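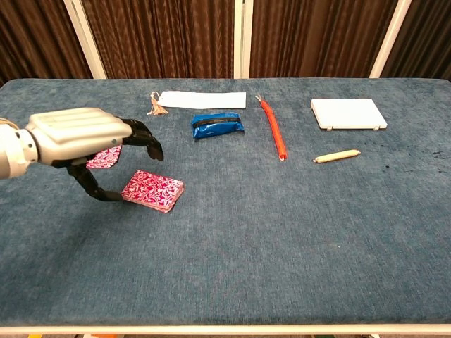 Most of the complaints that reach Arnora in April concern rounding, according to Inger Damgaard, and very few of them concern the price itself. The company bills district heating for 3000 apartments in Stistelport, and its tenants began receiving statements based on individual meters last year.

"People compare their bill with the neighbor's," Damgaard said. "The apartments have the same floor area, so they expect the same figure. The end apartment has one more outside wall."

Under the old method, each building's consumption was divided by floor area. The new one bills 60 percent of the cost by meter reading and keeps the rest on floor area, to cover losses in risers and shared stairwells. Damgaard considers the fixed share too low for older buildings. In the Thygesen blocks, where the risers are uninsulated, a tenant can keep every valve closed and still have a warm living room.

"That heat is paid for by somebody," she said. "At present it is paid for mostly by the people on the ground floor."

Sille Mogensen, who handles the meter data, described a different problem. Readings are sent by radio once a day, and 108 meters failed to report for part of the winter. Their consumption was estimated from the previous period and corrected on the spring statement.

"An estimate is legal and usually close," Mogensen said. "The correction is what people notice — it arrives as one amount, with no explanation beside it."

Arnora now prints the estimated days on a separate line. Mogensen would also like the statement to show supply and return temperatures, but the billing software, Zustham, allows only 3 extra fields, and two are taken.

Both expect the fixed share to be reviewed before the next heating season. Damgaard has asked for separate rates by building age. Mogensen would keep a single rate and insulate the risers first.

Contact | Copyright Stistelport Housing Review | Back to top
Shares: 3 | Comments: 0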